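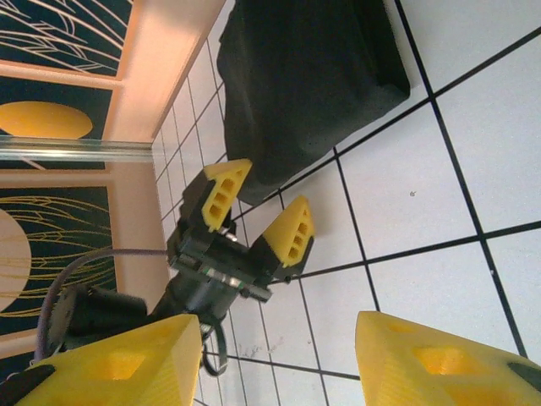

Automação de Processos Têxteis
Apontamentos da aula 16 — Análise de um kit comercial de dois braços

1. Objeto da aula

Nas aulas anteriores tratámos a manipulação de objetos rígidos. Passamos agora aos materiais flexíveis, tomando como caso o kit de bancada Skemovar, comercializado pela Clustero. O objetivo é aprender a ler uma proposta comercial deste tipo e a separar o que vem incluído, o que é opcional e o que fica por conta do comprador.

Quem faltou à aula sobre cinemática de cadeias abertas deve rever esses apontamentos antes de continuar, em especial a parte do espaço de trabalho partilhado.

2. O que a proposta inclui

A versão base traz dois braços com as respetivas pinças, a eletrónica de comando e o software de teleoperação. A mesa, a vedação lateral e as câmaras são orçamentadas à parte. Os dedos das pinças são peças impressas em 3D e o fornecedor entrega os ficheiros, o que permite refazer uma peça partida no próprio laboratório.

A garantia cobre 2 anos para os braços. Os dedos são considerados consumíveis e ficam de fora. Um jogo de substituição encomendado à Herport, que distribui o kit, demora 19 dias a chegar segundo a tabela em vigor. Convém entrar com este prazo no cálculo de disponibilidade do exercício 2.

3. Porque é que o tecido é difícil

Um objeto rígido fica descrito por uma posição e uma orientação. Um pano tem, na prática, infinitas configurações, e grande parte da superfície pode estar escondida por dobras. Daí resultam algumas consequências para o projeto:

— a deteção dos cantos falha com facilidade quando o pano está amontoado;
— a força de aperto tem de segurar uma camada fina sem a deixar escorregar;
— o contacto com a mesa é inevitável, e a ponta do dedo precisa de alguma cedência;
— dois braços que pegam no mesmo pano ficam mecanicamente ligados por ele e os movimentos têm de ser coordenados. 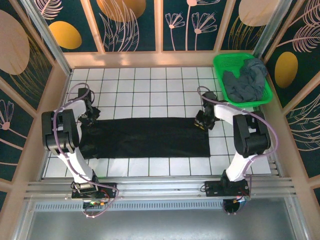
Com o pano estendido, a pega pelos dois cantos mais afastados da base dos braços é a escolha habitual para uma primeira dobra. Os braços recuam a par, e a borda distante é trazida sobre a borda próxima. Se um deles se adiantar, a dobra sai em diagonal. A cor do tecido também conta: um pano escuro sobre uma mesa clara facilita a segmentação por limiar, mas as rugas no interior do pano escuro distinguem-se mal.

4. Critérios de avaliação do kit

Na ficha de avaliação, cada grupo deve pronunciar-se sobre:

Alcance. Os dois braços chegam aos cantos distantes sem ficarem esticados ao limite? Perto da extensão máxima perde-se manobrabilidade.

Cablagem. Verificar se as mangas dos cabos acompanham o movimento do cotovelo sem prender.

Acesso. Trocar um dedo ou um conector obriga a desmontar a base?

Repetibilidade. O catálogo dá um valor em vazio. Interessa-nos o valor com o pano seguro pelas duas pinças, que terá de ser medido.

Dados. O contrato de apoio da Czarnecka, opcional, prevê a preparação de cerca de 400 demonstrações teleoperadas. Discutir se o número chega para um único tipo de pano e o que muda quando se passa para panos de tamanhos diferentes.

5. Exercícios

Exercício 1. Escrever a sequência de estados para uma dobra simples a dois braços, incluindo a recuperação quando uma das pinças fecha sem apanhar tecido.

Exercício 2. Estimar a disponibilidade anual do posto, admitindo duas quebras de dedos por ano, primeiro sem peças em reserva e depois com um jogo de reserva.

Exercício 3. Comparar a compra do kit com a montagem de um posto equivalente a partir de componentes. Indicar as horas de trabalho assumidas.

Entrega em PDF, um por grupo, até domingo, 6 de maio. Os enunciados com a tabela de preços estão na pasta da disciplina.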